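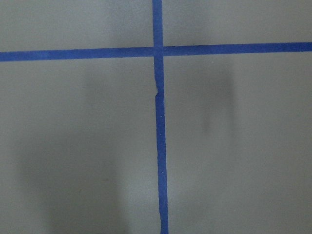 Plorkis Bench Cell: four zones, one arm

Blue tape splits the gray work surface into four fields, and that's all the layout your crew needs to learn. Teach the arm each field once and it sorts small parts all shift!

At Brouwer, the packing team hands over 3,757 parts a week (the dull ones, mostly) and spends the time on inspection and custom orders. "My wrists noticed first," says Nilmini Saha.

Want a different layout? Peel, re-tape, re-teach.

Reach: 670 mm
Stored layouts: 11
Tape: any painter's tape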